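Posting opened Tue 29 June

The Eberhard Collection seeks a contract cataloger for its photographs of the leather and glove trades. The post is part-time, four days a week, and runs for 8 months with a start in October. It reports to Anjani Setiawan, head of description.

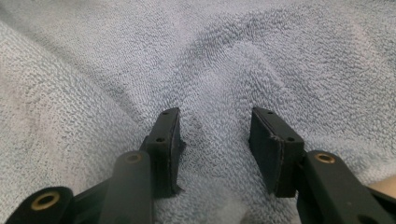
*2 min read*

The collection holds 1,000 prints and 195 glass negatives from the Wullow tannery and the Prason glove works. Most prints carry handwritten captions on the back or the mount. Captions have been transcribed for the prints only. The negatives are sleeved and numbered but have no item-level records.

The cataloger will:

- write item-level descriptions for the negatives, naming the process shown where it can be established
- check existing caption transcriptions against the originals and mark doubtful readings in square brackets
- assign subject terms for tanning, finishing and cutting work
- record condition, including flaking emulsion, silvering and broken corners
- enter all records in Imex, the collection's database

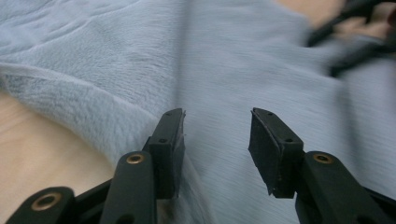

## Requirements

Applicants need two years of experience describing photographs in an archive, library or museum, and must be able to read American business handwriting of the early 1900s. Knowledge of leather manufacture is useful but not required. Training in Imex is given in the first week by Toshiko Oda.

The work is on site. Negatives do not leave the building.

## To apply

Send a resume, the names of two references and one sample catalog record of your own to Asnakech Feyisa at the collection office. Sample records should be no longer than one page. Interviews include a short transcription exercise.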